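Glue sticks vs. white glue for a family scrapbook?

papertrail_51
Hi all, new here but I've been reading for a while. I'm putting together an album of my grandmother's recipes, with copies of the photos and a bunch of her actual handwritten cards. I have 123 pages planned (I know, I know) and I've finished maybe the first dozen. My problem is that the corners keep lifting. I've been using a plain old glue stick from the grocery store and pressing everything under a dictionary overnight. By Friday half of the corners had popped up again. Is this me, or is it the glue? The album is one of the Gemstead post-bound ones with the heavier cream pages, if that matters.

mossybinder
Welcome! It's a bit of both. Grocery store glue sticks dry out fast in the tube and then they go on in crumbs. Lay down scrap paper, put the card face down, and go from the middle out past the edges, all four sides. People skimp on the corners because they don't want to get glue on the table.
Also please don't glue the real recipe cards! Copies, sure. The originals should go in photo corners.

kettleandtwine
Seconding photo corners. I glued down my mom's postcards years ago and now I can't read the backs. Still mad at myself.

Glenhobby
I'm going to disagree with everybody and say white glue, watered down a little, brushed on thin. I've done 200 pages this way and had two come loose. Glue sticks are for kids' homework.

mossybinder
Glenhobby, watered down white glue on cream pages is how you get ripples. I've seen it at the Pleltcombe swap table over and over, gorgeous albums with pages like potato chips.

Glenhobby
Then they used too much water. Or they didn't weight it. Mine are flat.

papertrail_51
Okay so I tried both last night on some spare pages. The white glue one did ripple, but I may have gone heavy with the brush. The stick one looks fine so far, but that's what I thought last time too. I did go past the edges like you said, mossybinder, and wow did I get it all over my fingers.
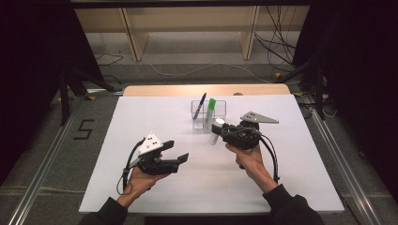 The other thing I wanted to ask about is the photo copies. They're on shiny paper from the drugstore and the glue stick kind of skates over the back. Do I need something different for those, or should I reprint on matte? I'd hate to reprint, there are a lot of them and the colors came out so nice.

kettleandtwine
Don't reprint! Double-sided tape for shiny ones. I use the Remutex roll, the narrow one in the blue box. It tears by hand and it's never yellowed on me, and my oldest album is from when my kids were in diapers.

bertha_b_pages
Remutex changed their tape a while back, fyi. The new rolls feel thinner to me and I went back to Ban tabs. They cost more but you can peel one up in the first minute if you put it on crooked, and I put everything on crooked.

kettleandtwine
Huh, I must still be on my old stash. Good to know.

Glenhobby
Tape lets go eventually. All tape. You'll open that album in twenty years and everything will slide into your lap.

mossybinder
So will we all, Glen. Papertrail, tabs are fine for copies. If one falls out someday somebody sticks it back in.
What I'd really think about is the thickness. If you've got a photo AND a card on both sides of a page, a post-bound album is going to fan open like an accordion. I'd split it into two volumes, or get the longer posts now while you're still near the beginning.

papertrail_51
Oh no. I hadn't thought about the thickness at all. It's already getting a little fat at the outside edge and I'm only up to the pickles. Are the longer posts a standard size or do I have to get the Gemstead ones?

bertha_b_pages
Gemstead ones. I bought generic and they wobbled. Measure your posts before you order, they sell more than one length and the package doesn't make it obvious.

Glenhobby
Two volumes. Breads and desserts in one, everything else in the other. And try the white glue again with less water.

papertrail_51
Her desserts alone could be a volume, lol. Thanks everyone, ordering tabs and photo corners tonight. I'll give the brush one more try on a spare page, Glen, but no promises.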